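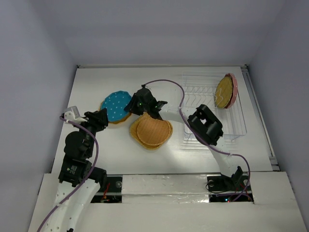

Yee-man Fu replied:
I'd push back on that. The Hosia dealer quoted me 700 for the same brake job and it took them 2 days. If the new Drusesance showroom can do it while you wait, I don't care how far out of town it is.

kestrel_wagon wrote:
Which job, front only or all four? They quoted me 1565 for all four with rotors. The advisor was polite but wouldn't move on the price.

Yee-man Fu replied:
Front only, pads and rotors.

kestrel_wagon wrote:
OK, then the prices aren't that far apart. My complaint is the service hours. The old place opened at 7 and I could drop the car before work. Drusesance opens at 9 - no use to me on a weekday.
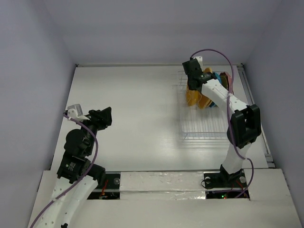
I asked about a key drop and they said it was coming in October. Until then I'm staying with Cheng Auto, even if the waiting room is two chairs and a radio.

lowmiles88 wrote:
Cheng is fine for brakes and oil. I wouldn't take warranty work there.

kestrel_wagon wrote:
They don't do warranty work. Mine ran out last year anyway.

dpeltier wrote:
Has anyone bought a car from Drusesance yet? They added a Puteck alarm to my quote and I had to ask twice to get it removed.

Yee-man Fu replied:
Same here. They took it off mine the first time I asked. Get the revised quote in writing before you go in to sign.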